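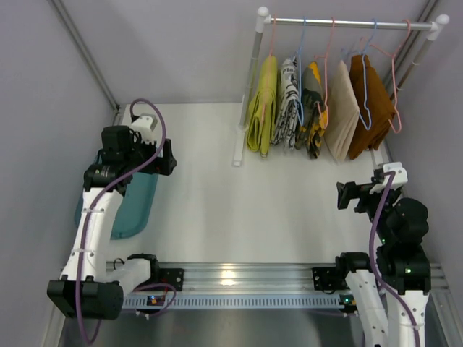 1/ Collecting examples for the clothes rack task

We're teaching a pair of arms to handle clothes on hangers. This week is all teleop: a person drives both arms, we record, and the policy trains on the recordings later.

2/ The rack stays small on purpose. Five hangers, pink and blue taking turns, five pieces of different cloth. A short bar means a reset takes less time than an episode, and resets are where most of our day goes.

3/ Target for Wednesday was 50 clean episodes. We got 27. Haris Karagiannis drove the morning block and Maricruz Ventura took over after lunch. The rest went in the reject folder, mostly for long pauses.
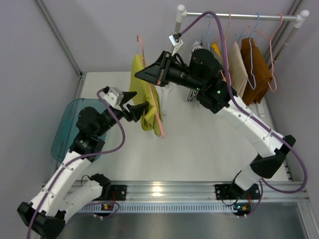

4/ Pauses matter more than I expected. If the driver stops to think, the model learns to stop there too. So now we agree on the order before recording and start over if someone loses their place.

5/ Hangers are hard to see edge-on. From some angles a hanger is just a thin line against the cloth. The wrist cameras help - we tried training without them in April and the grasps got noticeably worse.

6/ We keep small fumbles if the driver recovers. A missed grab followed by a good one is useful data. A dropped garment that needs a hand to reach in is not.

7/ Running total across all garment tasks is 1772 episodes. Everything gets labeled in Zela, our in-house tool, and 3 of us check each batch.

8/ Next up is the same rack with the clothes in a different order. After that, thicker fabric. I'll post the success rates once the first policy has had a full day of trials.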